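Software Engineer, Perception and Grasp Planning

Isaksson Automation, Sostside
Full time, permanent
Reports to: Head of Cell Software

Isaksson Automation develops control and planning software for robotic parts handling. Our customers are manufacturers of gearboxes, pumps and hand tools who need small metal components picked from bins and trays and presented to a machine in a known position. The software group in Sostside has 13 members and works closely with the mechanical design office at Lerkgate.

The company is seeking a software engineer to join the team responsible for Ferkedmont, our in-house grasp planning package. Ferkedmont takes camera data from the wrist of the arm, estimates the position and orientation of a part, ranks possible grasps and passes a chosen approach to the motion controller. The current release supports 50 part families. The successful candidate will take over a share of the existing code and will lead the next stage of work on bright, machined parts.

Pose estimation for gears and pinions remains the most demanding area of the project. Polished end faces wash out under directional light, repeated teeth give several nearly equal matches, and a part lying at an angle offers few stable edges to the estimator.

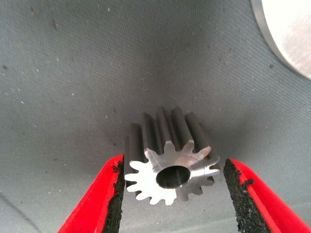

The engineer appointed will be expected to improve how the package handles such cases, both in the estimator itself and in the rules that decide when a second view should be requested before the fingers close. Existing work in this area includes a reflectance model, a set of recorded approaches for replay testing, and an early version of a confidence score that is not yet used in production cells.

Duties

Design, write and maintain perception and grasp planning modules in C++ and Python.
Extend the replay test suite, which at present holds 600 recorded approaches, and keep it running on every merge.
Calibrate wrist cameras and document the procedure for field engineers.
Work with the controls team on timing between image capture, planning and finger motion.
Review code written by colleagues and take part in release planning.
Provide remote support during customer commissioning, with travel on occasion.

Required qualifications

A bachelor's degree in computer science, robotics, electrical engineering or a related field, or equivalent work experience.
Three or more years of professional software development, including work on a system that moves real hardware.
Sound knowledge of camera geometry, rigid body transforms and hand-eye calibration.
Good written English.

Preferred qualifications

Experience with point cloud registration or learned pose estimation.
Familiarity with real-time Linux and industrial fieldbus communication.
Some exposure to machining or metrology.

Terms of employment

The position is based at the Sostside office, with up to two days per week of remote work after the first three months. Time on the test cells must be booked in advance and is shared with the controls team. Employees receive 20 days of paid vacation in addition to public holidays. Travel is not expected to exceed 20 days per year. Salary is set according to experience and will be discussed at the first interview.

How to apply

Applicants should submit a résumé and a cover letter of no more than one page through the careers section of the Isaksson website, under the heading Perception and Grasp Planning. A short code sample is welcome but not required. Candidates selected for the second stage will be invited to Sostside for a technical interview and a working session on a replay data set. Applications will be reviewed as they arrive, and the position is expected to be filled in May.

Isaksson Automation is an equal opportunity employer. Applicants who need an adjustment at any stage of the process should note this in the application form.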